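From: list member, the shop at Wallin
To: zirkport-builders
Subject: Re: [zirkport-builders] Wrist bracket drifts, hand misses by a thumb

On an evening in June, another subscriber wrote:

> I've rebuilt the wrist bracket on my Zirkport arm 3 times now and it
> still walks. Calibrate at night, it's fine. Come back in the morning
> and the hand closes next to the thing it was supposed to pick up.
> I'm using the printed bracket from the Gimitz files, M3 screws,
> threadlocker, the works. Is everybody's like this or did I get the
> special one? Also, how are you all routing the cables at the wrist?
> Mine look like a bird moved in.
>
> Second question, for the shared shop people: do you mark off a floor
> area for the arm or just trust each other?

You did not get the special one. We had the same drift for most of the spring, and I can tell you where ours came from, though yours may have invented a new method.

First thing: it wasn't the screws. I spent two evenings on the screws. I bought a torque driver, which I now own, and which has tightened a great many things that were already tight. The printed bracket creeps. If you leave the arm parked with the wrist cocked, the weight of the sensor block hangs off the end of a long lever all night and the plastic slowly gives in. Park it with the bracket as close to vertical as your joints allow and see whether the morning error shrinks. Ours dropped to something I could live with before I'd changed a single part.

After that we cut one out of aluminum scrap, same hole pattern, and the drift went away. What we got in exchange was a buzz at one particular speed. I wrapped a strip of bicycle inner tube under the clamp and stopped discussing it.

The other half of the problem was in software. The Skulevari calibration script averages over 288 poses by default, and if one of them is bad (say, somebody leans on the desk) it will cheerfully blend the bad one in with the rest and report success. Turn on the residual printout. It's off by default, presumably so as not to upset anyone. Throw out anything that sticks up and run the fit again.

Couple of pictures from the shop, hand end and gripper end.
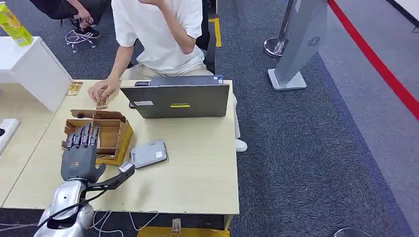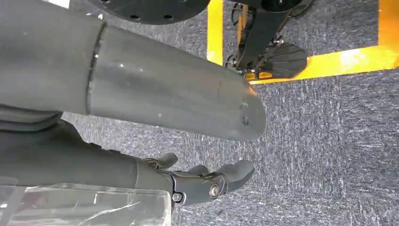 First picture: the five-fingered hand at the desk, angled bracket next to the wrist. Second: the three-fingered gripper over the carpet.

On cables: I have no moral high ground, as the black loops in the first one will show. What has helped is leaving more slack than looks decent and tying it down well back from the wrist. Every time I tidied the bundle right up to the joint, the bundle turned into a spring and pushed back. You can see that in the logs as a small steady error that changes sign when the wrist rolls over. If yours does that, cut the ties before you touch the calibration.

Also, check the end caps and joint caps for play while you have everything open. Grab the part and wiggle it with the motors holding. If you can feel it move, no amount of math will save you. I found one loose center bolt this way after writing 1230 lines of compensation code for it. The code is still in the repo if anyone wants to feel better about their own week.

On marking the floor: yes, tape it. We used yellow, on carpet, and went out to full reach plus a good step. The rule is that if the arm is powered, your feet are outside the tape unless you're the one with the stop button. Trust is nice but it doesn't show up well on carpet. Press the tape down hard and expect to redo the corners. Chairs on casters are its natural enemy.

One thing I still haven't sorted out is the wrist sensor. After a cold start the first few readings come in high, then settle. I just discard them and wait up to 2 minutes before calibrating, but I'd like to know if that's the sensor or the supply. If anyone has put a scope on theirs, please post the trace, even an ugly one.

I'll put the drawing for the aluminum bracket in the files area tonight — the hole spacing is right, the outline is whatever the bandsaw felt like. If you cut one, break the inside edge with a file before you run a cable past it. I have a short black cable here that explains why.

--
zirkport-builders mailing list
Please trim your quotes. Attachments go in the files area.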